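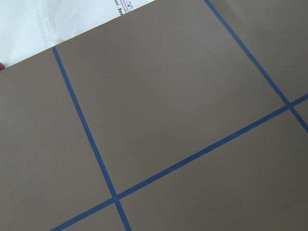 Blue masking tape on the demonstration surface, Plolville workshop.

Workshop Tips: Teaching a Folding Task by Remote Control

Issued to all users of the two-arm bench. Comments should be sent to Santeri Saarinen, Clivix Training Office, by Friday.

The following tips apply to operators who guide the arms through a cloth task while the movements are recorded. They should be read together with the bench rules displayed at the entrance.

Marking out the surface

Divide the surface with masking tape before the first demonstration. The squares give the operator a reference for distance, which is difficult to judge through a remote view. They also allow the cloth to be returned to a known square between attempts.

Use a tape that contrasts strongly with the surface. Blue on brown has proved satisfactory. Small irregularities along the edge of the tape are acceptable, but a lifted end is not and should be pressed down or replaced. Tape should be renewed after 50 demonstrations or whenever a gripper has scraped it. Do not move the lines in the middle of a set. If a line must be moved, close the set and start another under a new number.

Choosing and placing the cloth

1. Begin with a light garment in a plain colour or a fine stripe. Heavy towelling and anything with metal buttons should be left until the operator has completed 14 acceptable demonstrations.

2. Lay the garment within reach of both arms. A garment placed too far to one side obliges one arm to stretch, and the recorded movement will be of little use.

3. Vary the starting position slightly from one attempt to the next. A garment laid in exactly the same way each time teaches the arms a single case. Turn it a little, shift it by half a square, or leave a crease in it.

4. Take hold near the upper edge, one gripper towards each corner. Close the grippers gently and pause before lifting. Where the cloth gathers under the fingers, open, withdraw and take hold again; the correction should be kept in the recording. 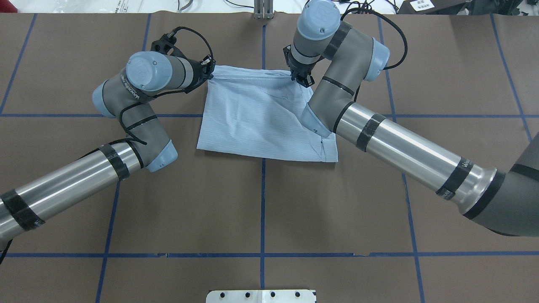
5. Move both arms at the same unhurried pace. New operators commonly attend to one hand and forget the other, and the cloth is pulled askew. A practice run with the recorder off is recommended at the start of every session.

6. Lower the cloth fully before opening the grippers. Cloth dropped from a height seldom lands flat.

7. Withdraw both arms upwards before swinging them aside. A sideways exit tends to drag the finished fold.

Cables and loose articles

Cables at the wrist require enough slack for the full turn of the joint, and no more. Check each loop by hand with the arms stopped. A cable that tightens during a turn must be reported to the bench supervisor and the session suspended.

Keep teach pendants on the side desk with their emergency stop buttons uppermost and unobstructed. Papers, bags and drinks are not to be placed over them. One person must remain within reach of a pendant whenever the arms are powered, including during breaks of a few minutes.
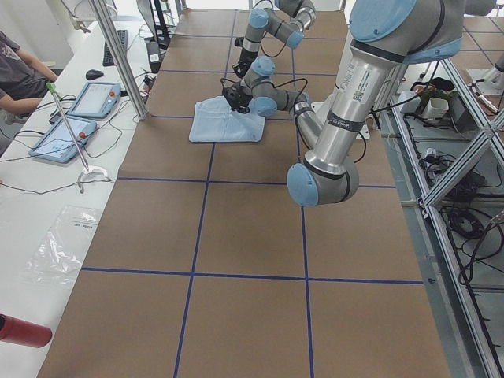 Both arms at the taped table, with the two teach pendants on the desk to the left.

Guiding by hand

Certain positions are more easily taught by holding the arm and moving it directly. Hand guiding is permitted for starting and resting positions only. Hold the arm by the link above the wrist, never by the gripper or a cable. The second arm must be stopped while the first is being guided. Rings, lanyards and loose sleeves are to be removed or secured beforehand.

Keeping the record

Enter each attempt on the Durkness sheet as it ends, marking it accepted, rejected or doubtful. Doubtful attempts are reviewed by a second operator. In the January round, 39 attempts were set aside as doubtful, mostly on account of a hand opened too early. Rejected attempts are not to be deleted.

A session should last no longer than 2 hours. Tired operators make abrupt movements, and these are reproduced faithfully by the arms.

Spare tape, paper and garments are held in the Kordestani store, second cupboard on the left. Garments should be returned unfolded.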